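**Progress report to the Barasa Small Projects Fund**
**Project:** Hand-held gripper for household sorting tasks
**Prepared by:** Danilo Rivera, Gralimley Shared Workshop
**Date:** 10 September 2022

## 1. Summary

The project remains within its approved scope. Since the January report the workshop has completed the second hand-held gripper, replaced the finger linkage used on the first, and begun recording demonstrations on an ordinary tabletop. Recording is behind schedule. The fund is asked to note a change to the order of work in section 5. No additional money is sought.

## 2. Work completed

The gripper is operated by hand and carries its own camera, so that a member can perform a task and keep a record of it from the tool's point of view. The same fingers will later be fitted to the workshop's bench arm. For this reason the finger shape was settled before recording began, and it will not be changed again during the grant period.

The linkage on the first unit developed play at the pivots after a short period of use. The second unit has larger pivots and a stiffer base. Assembly took nine evenings, mainly on account of the trigger cable, which had to be rerouted twice before it ran freely at full opening.

Recording is carried out at a white table with common household items. The tasks concern soft goods and open containers: picking up a fabric bag, placing it in a tray, taking it out again and setting it down flat.
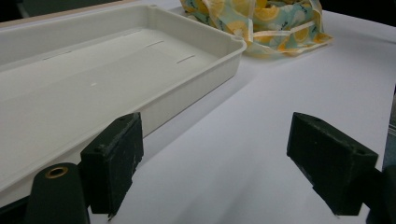
*Figure 1. Second gripper with fingers open, shallow tray and citrus-print fabric bag on the recording table.*

Fabric has been harder to handle than the rigid items used in the first stage. A fold must stand up far enough for both fingers to close on it, and members differ in how they approach one. Written guidance has been prepared and is kept at the bench. It asks the operator to come in low, to close slowly, and to leave the bag in whatever shape it falls between attempts.

## 3. Recordings to date

The workshop holds 584 usable recordings. A further 50 were set aside, most of them from the first week, when the camera mount was found to be turning slightly under load. The mount now has a second screw and has held its position.

Recordings are checked on the evening they are made. Those with a poor view of the fingers are removed at that point, and the remainder are copied to the drive at Potgate.

## 4. Expenditure

Spending is in line with the budget approved in January. Fasteners and bearings cost less than allowed, and the difference was applied to the replacement camera mount. Twenty per cent of the materials line is unspent and is being held against wear on the fingers. Receipts are enclosed separately.

## 5. Matters for the fund's attention

**Change to order of work.** The original plan placed the bench arm trials before the second round of recording. The arm's wrist adapter is still being machined at Tultutgate and no firm delivery date has been given. The workshop proposes to continue recording in the meantime and to begin the arm trials once the adapter has been fitted and checked. The final deliverables are not affected.

**Lighting.** Shadows on the white tabletop vary between evening and weekend sessions. A fixed lamp has been ordered from within the existing budget. Earlier recordings will be kept and labelled by session.

## 6. Next steps

- Complete the remaining fabric bag recordings with the fixed lamp in place.
- Inspect the finger faces and pivots on both units and record any wear.
- Confirm the adapter date with Tultutgate.
- Publish the parts list and assembly notes for the second unit.

Questions about this report may be directed to Danilo Rivera at the Gralimley workshop.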